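Open Day at Plellton, 7/20/21

My sister-in-law Iolanda Rangel has been promising to take me to the Plellton open day for ages, and this year she finally did (she drove, I brought the muffins, and we still got lost in the Plumoswood industrial park). Parking was $2 and the coffee was free, so I was in a good mood before we'd even found the door.

The first hall was mostly shop-floor work. A company called Grorkby had a machine sorting bolts into bins, and it was lovely to watch, quick and tidy as you please. The fellow beside it told us it could get through 1,000 bolts before lunch. Then a boy of maybe six asked if it could fold his jumper, and the poor fellow laughed and said to come back in November!

What I really wanted to see was the housework, of course. I've washed dishes every night for 40 years and I'd happily hand the job over. The Uzor room was at the back, past the washrooms, and our guide there was Raíssa Lacerda, who was patient with all my questions. She explained that a dirty plate is a much harder thing than a bolt, being slippery and never quite where you left it, and that the scraps stuck to it are different every time. 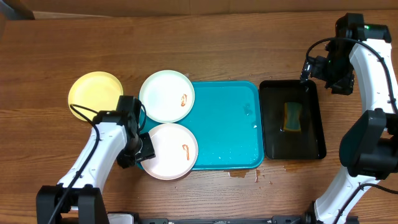
Dish washing in the Uzor room, with the sponge in its tray of water and two plates still to be cleaned.

We stayed 20 minutes, and I could have stayed longer if Iolanda hadn't been hungry. I asked Raíssa whether I'd have one at home by the time I retire. She thought a café kitchen might come first, where the plates all match, and said my odd saucers and my mum's gravy boat would have to wait a good while yet. So I'm keeping my rubber gloves, and we've already agreed to go again next year, with better directions.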